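Keeping a steel sink clear

Rinse the bowl after the last wash of the day, then wipe it along the grain with a soft cloth. Limescale builds up fastest behind the tap, so dry there too. A rack that sits inside the bowl saves worktop space, but lift it out once a week and clean underneath. 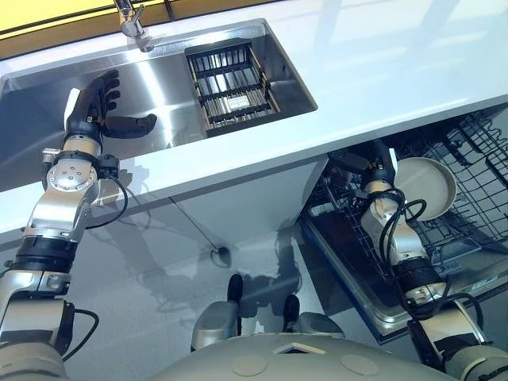
Black rack at the right-hand end of the bowl.

Long handles collect grease at the seams and in any small dimples. Go over them with an old toothbrush and a drop of washing-up liquid, then stand them upright to dry.
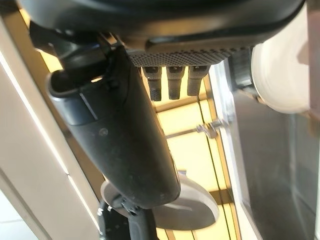
Black cylinder, like a handle or tube, with a seam near the top.

Updated Fri 13 September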